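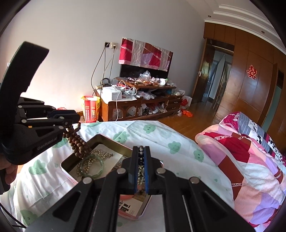

September, trial notes, hand-held gripper pair, 2:40 pm

Second afternoon with the pair. Purix wants a yes or no on the rental plan before the month is out, and so far my answer is a noise.

Task today: jewelry tin. Lift strands out, put them back, repeat until bored. Chanida Jaidee wrote the task sheet and put beads at the top, which tells you what she thinks of me.

Big wooden beads: easy. The jaws close on the loop and it hangs there like it wants to be caught. Small pearly strand: pinch it high, at the dark beads, and go straight up. Pinch it low and you get a pendulum. Haven't tried the green bangle yet. The facets worry me a little. Leaving it for last, on top of the pearls, where it is in everybody's way.

Grip feel is decent. The blue pads hold without much squeeze, and my thumb has complaints but no injuries. Cable on the left unit wants to be wherever my elbow is. Taping it to my sleeve helped for a while.

Upload through Temba: 532 clips sent, 2 bounced, no error text. Resent both, both went through. Asked support why. Got a ticket number and a smiley.

Brendon wants us to compare against the Womitz kit. Fine, but their quote starts at 200 clips a day minimum and I have one tin.

To do:
- bangle
- strand back into tin without it piling up on the card
- ask Purix if spare pads are in the plan or extra (they dodged this on the call)
- Chanida to redo the sheet, "gently" is not a setting

Leaning yes on the hardware. The upload side I'd want in writing.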